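Vakance refund window, did anyone get theirs after 2 hours?

mossbucket
ok so bought Vakance on the Niner store in the October sale, played past the 2 hour mark because the tutorial alone is like 90 percent of that, and then it crashes every time I get on the ferry to Mesberg. every time. Tried the refund, auto denied. Is there a trick to this or am I stuck with it

tallgrass_dan
no trick. Two hours is two hours. Read the store page before you buy

mossbucket
i did read it. it says "at our discretion" after that, so there's discretion

Bello Garba
Don't use the button. Write a ticket, pick "technical issue" and not "refund", attach the crash log. Mine went through at 14 hours played. Took them a while to answer but got the full amount back, to the wallet tho, not to the card.

tallgrass_dan
14 hours and you got a refund?? thats kind of taking the piss

Bello Garba
It crashed at the ferry for me too. I restarted the whole game twice to see if it was my save. Most of those hours is me watching the same intro.

pennywhistle
Before you refund, the ferry crash is the shadow setting. Turn contact shadows off in the menu BEFORE you talk to the ticket guy, not on the dock. Once you're on the dock its too late, it already loaded the area. I got across fine after that and I'm in chapter four now

mossbucket
will try tonight. which menu, theres two

pennywhistle
Main menu, graphics, second page. The pause menu one doesnt save. It looks like it does and then you check and its back on

ruinedbread
can confirm pause menu one doesn't stick. Also lost an evening to that

Qiuyue Dong
Shadow thing did not work for me. Off in both menus, verified files, new driver, still dies on the boat right when the music comes in. I don't think there is one cause. People keep posting their fix like it's THE fix and then the devs get to close the thread.

pennywhistle
didn't say it was the only cause, said it worked for me. what card?

Qiuyue Dong
Old one. Not going to list it, last time I did I got a page of people telling me to buy a new PC. It's over the minimum on the store page, I checked.

tallgrass_dan
minimum on a store page means it launches

Qiuyue Dong
Then they should write "launches."

ruinedbread
lol

kestrel_9
fwiw the game is very good if you get past it. Mesberg is the best town I've walked around in for years, the tram stuff, the laundromat lady, the whole side plot with the radio. Wouldn't refund, I'd wait for the patch. They're a small team

mossbucket
everyone says small team. i paid regular people money

kestrel_9
sure but it was on sale

mossbucket
still money

Bello Garba
Waiting is fine but do the ticket first. My understanding is they look at how long since you bought it as well as hours played, so if you sit around for a patch you lose the other half of the argument. Ask for the refund, keep an eye on the patch notes, buy it again next sale if its fixed. Thats what I'm doing.

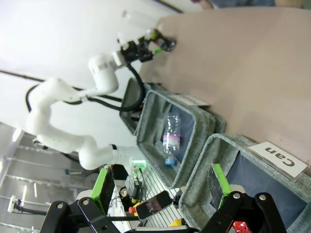

Also put the crash log in as a text file, don't paste it in the box. The box eats everything after 1000 characters and the part they want is at the bottom. First ticket I sent got closed with "insufficient information" and that's why. Second one I wrote three lines and attached the file, fine.

mossbucket
ok this is useful. where does it put the log

Bello Garba
Saved games folder under your user, then Vakance, then Logs. Newest one. Open it and search for 198, if that shows up near the end as the error code its the ferry one and you can say so in the ticket. Seemed to speed it up, could be luck.

Qiuyue Dong
Mine says 198 too. So same error, and shadows off does nothing here. Posting that for whoever was arguing.

pennywhistle
ok fair. different cause same code maybe? try windowed. someone on the Dunbar server said borderless windowed got them over, I haven't needed it

ruinedbread
Dunbar server is also where they said to delete the fonts folder so. careful

pennywhistle
that was one guy

ruinedbread
one guy and I listened to him. no text in any menu. had to reinstall

Qiuyue Dong
Tried windowed. Got as far as the gulls, then black screen with sound, had to kill it. So further than before? I'll take it as progress but I'm putting the ticket in.

tallgrass_dan
still think people should use the two hours to actualy test the thing and not read every note in the tutorial house. but yeah if its crashing that's on them

kestrel_9
the notes in the tutorial house are good though

mossbucket
update: shadows off from the MAIN menu, got across. Crashed again at the tram stop but with a differnt code. sent the ticket anyway with both logs, will post what they say. thx Bello

Bello Garba
Keep both logs somewhere else, it overwrites them after a few launches.

mossbucket
wish id known that ten minutes ago, copying them now

Related threads
Vakance: tram stop crash, collecting reports
Niner store wallet refund to card, possible?
This week's free games (October)
Dunbar server mod list, read before asking
Vakance radio side plot, SPOILERS
Best walking around games with no combat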